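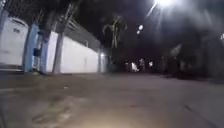

Odberg opens night trials of Nolano street robot to visitors

Gavville, 26 May 2020. Odberg held an open evening for its Nolano wheeled delivery robot, with demonstration runs after dark on paved residential streets. Local councillors, shop owners and residents walked the route with the engineering team.

Each run covered 300 metres at walking pace. The robot carried a 5 kg load and was followed on foot by a safety operator with a stop control. Visitors could watch the forward view on a tablet.

Night runs began in March. Odberg has logged 3,704 km to date, by day and by night, across seven test routes.

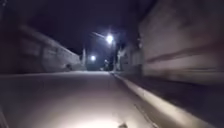 Forward view from a Nolano night run, with street lamps ahead and a raised kerb on the right.

"The kerb line is our main reference where a road has no markings," said Melina Gavalas, head of navigation at Odberg. "Glare from street lamps affects the range at which we can pick it up."

Panagiotis Antoniadis, of parts supplier Manolakis, answered questions on braking and battery life. Stopping distances will be published with the trial report.

Further visits can be booked through the Gavville office.

Press contact: Khải Hứa, Odberg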